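4. Pairing the Clonulus Thermostat with Your Boiler

You have mounted the wall unit (Section 3) and it is more or less level. Good. The next part takes 20 minutes if the receiver cooperates, and an evening if it sulks.

Before you start

Turn off the power to the boiler at the fused switch. The boiler's own off button does not count, however convincing it looks.

Caution: If the receiver cover is open and the green light is on, put down the screwdriver and go back to the sentence before this one.

Pairing

1. Fit the receiver cover, then restore the power. The green light blinks slowly.

2. Hold the LINK button on the receiver for 7 seconds. Count properly. Let go early and you have switched the light off, and nothing else.

3. On the wall unit, press MENU, then scroll down to Installer. It is below Language, below Holiday, and below a page called Extras that we keep meaning to remove.

4. Enter the installer code, 733. Guard it with your life, or read it off the inside of the battery door like everyone else.

5. Select Pair. Both lights turn solid green within a minute.

6. Raise the set temperature until the flame symbol shows. The boiler should fire. Some boilers wait a few minutes first, for reasons known only to their makers.

Note: If you replaced a Lallmont dial, its old receiver may still be wired in. Two receivers will argue, and the loser is usually the person in the upstairs bedroom.

If pairing fails

Move the wall unit closer and try again from step 2. Mirrors, fish tanks and refrigerators all soak up signal. So do thick stone walls – handsome things, but no friend of radio.

After 4 failed tries the receiver locks for an hour. Make a sandwich. 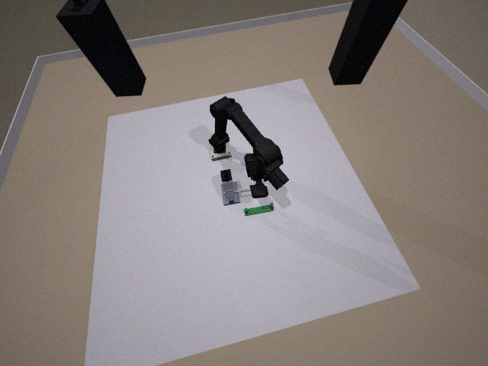
Stavros Pappas wrote in that his unit paired the first time in the hallway and lost the link every night at bedtime, until he noticed that the metal closet door beside it was only ever closed after supper. He has since moved the thermostat to the dining room and would like step 2 to mention doors.

Consider them mentioned. Open and close any metal door near the wall unit and watch the signal bars as you do it. Two bars or more will hold. One bar will hold until the first cold Monday of the year.

When the link is steady, press MENU twice to leave the Installer page. Schedules are covered in Section 5.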